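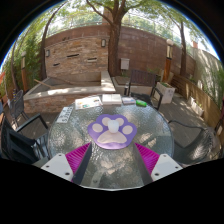
Good morning, and thank you for coming to this part of the program. My subject today is mats under pet bowls, and more widely the small place in the home or on the terrace where an animal eats. I have worked with these mats for nine years, first in the shop and now in the product team at Skandier. You have the purple paw on the screen while I speak, lying on a garden table with a textured glass top. Please look at the pale pads, four small ones in an arc and one large one under them. They are the reason why people buy this kind of mat. They are also the part which gives my team the most work, and I will come to this in the second section.

(Wait until people at the back are seated.)

First section: who chooses the mat

The dog does not choose. The cat does not choose. The person chooses, and the person chooses from a distance of two meters, in a shop, with one hand on a cart. From this distance a rectangle is only a rectangle. A paw is a paw, and the hand goes out.

In January we asked customers of the Bastos shops to tell us about the last mat they bought. We received 326 answers. The first question was very simple: why this one? The most common answer was the shape. The size of the mat came only fourth. I was surprised by this, and my colleague Marjan Zarei was not surprised at all. She had sold mats in her mother's shop.

(Pause here. Usually somebody laughs.)

Second section: what the shape does to the mat

A paw outline has lobes, and between the lobes there are inward corners. When you put two round bowls on a rectangle, you have free space on all sides. When you put the same two bowls on a paw, one of them often stands partly over a corner, and the water goes on the floor exactly there. So we draw the outline wide and the corners shallow. The bottom edge we keep round. A bowl sits well there, on the large pad.

The color of the pads is the next question. A pale pad on a strong purple is clear and friendly. But a pale pad also shows every brown mark from wet food. Some customers like this, they say "I see when I must clean." Other customers return the mat after two weeks and write that it is stained. Both are correct. In the Kevus line we made the pads a little darker for the second year, and we had fewer letters.

Please do not read the next numbers aloud, only point to the handout: 2,493 mats sold in the first season, 2,000 ordered for the second. Brock Petrenko will explain the order in his own talk after the coffee.

Third section: where the mat really lives

We imagine the mat on a kitchen floor. When we ask people, we hear about many other places. It is on the washing machine, so that the dog cannot reach the food of the cat. It is in the car. In summer it goes outside, on a patio table, between papers and books, and then it is used for things which have no connection with a pet. People put keys on it, or seed packets, or a cup.

I mention this because glass is a difficult surface for a light mat. Our first sample for Jillitley had a smooth back, and on wet glass it moved when the dog pushed the bowl. The present one has small raised points on the back. On a tile floor you will not feel any difference. On glass you will feel it with one finger.

(Pass the two samples around now. Start on the left side, the smooth one first. Ask to have them back before the questions.)

Fourth section: cleaning

Keep this short. Warm water, a little dish soap, a soft brush for the line where the pad meets the darker color. Dry it flat. Do not roll it while it is wet, the lobes will keep the curve and lift up later. If someone asks about the dishwasher: top shelf only, and not every day.

Questions

If there is time, I would like to ask the room a question before you ask me. Who has a mat at home that is too small for the bowls? Please raise your hand. Then I show the table with the sizes, and we go to your questions.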